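Pre-Session Safety and Setup Check — Marker Sorting, Shelf Station
Project: Proreck
Site: Plunby stockroom
Date: 20/09/2024
Overall result: OK to record, two items open

1. Walkway in front of the shelf clear
OK. I moved one trolley out of the way before we started. Please park it by the door, folks, the tape on the floor is there for it!

2. Shelf beams and uprights
OK. I gave both uprights a good shake and nothing rattled. The beam clips are all seated.

3. Materials laid out for the task
OK. Two racks side by side, pink basket on the right, markers loose in the basket. The loose part matters — if you line them up nicely, every grasp comes out the same and the model learns almost nothing from it.

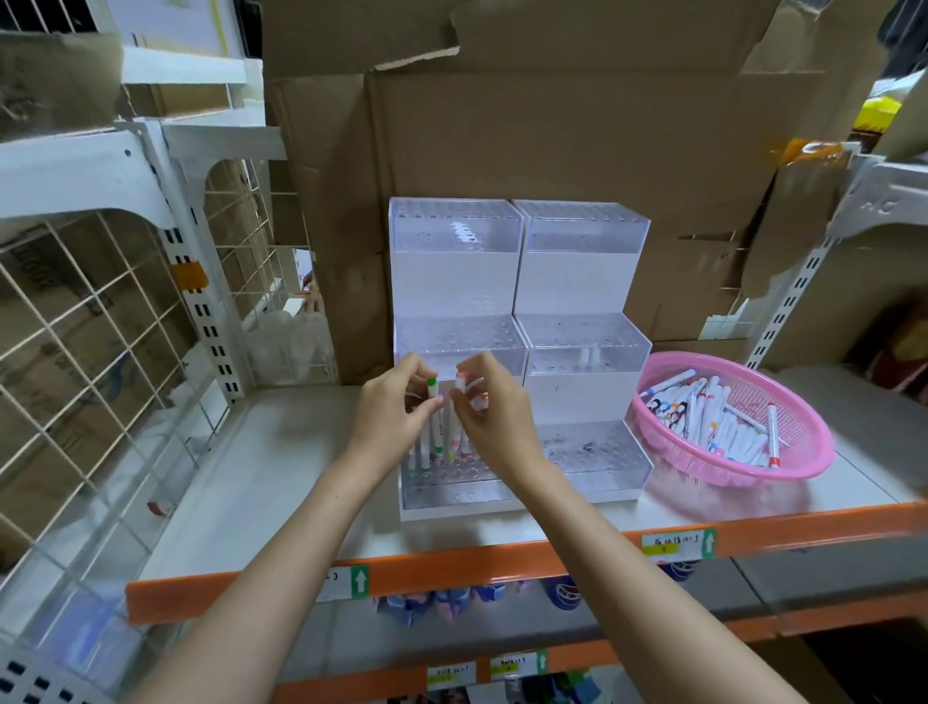
Item 3: filling the lowest step of the left rack, one marker in each hand.

4. Hands and sleeves
OK. Bare hands, bare forearms, nothing dangling. I know the Dilis instructions allow thin gloves, but we agreed on bare hands for this batch and I'd like to keep it that way until the batch is closed.

5. Caps on tight
COMMENT. I pulled 19 markers before the session with loose caps and put them in a bag under the desk. They'll probably be fine once somebody squeezes them shut (I ran out of patience). Don't put them back in the basket until that's done.

6. Organizer stable under load
OPEN. Acrylic is slippery on a metal shelf, and I'm a bit fussy about this one. Push gently on the front with both hands, fingers spread, before you begin, and again at the halfway break.

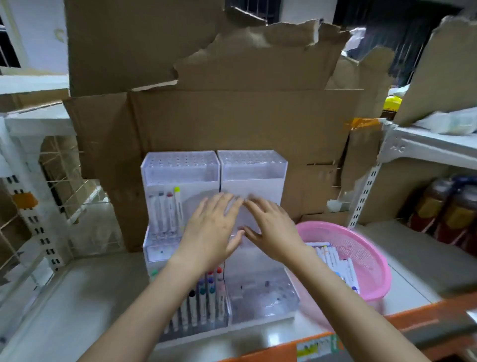 If a module slides more than a finger's width, stop the episode, reseat it and start over. Don't fix it halfway through and carry on, or we end up with a clip where half the motion has nothing to do with the task. I've asked Sarpong for some non-slip mat, which should sort this out for good.

7. Cardboard behind the shelf
OPEN. It's torn and the flaps stick out, so watch your knuckles when you reach for the back holes. I want it trimmed or swapped out, but please not in the middle of a batch — a new background partway through makes the episodes harder to compare.

8. Breaks
OK. Stop after every 24 episodes, even if you feel great. Shoulders get tired at this height long before you notice it, and tired people drop markers.

9. Episode log
OK. We're at 554 usable episodes out of 971 recorded. I'd love that ratio to be better! Most of the rejects are plain old late starts, so get your hands in position first and then start the recording.

Next check: before the first episode on the next recording day, items 6 and 7 first.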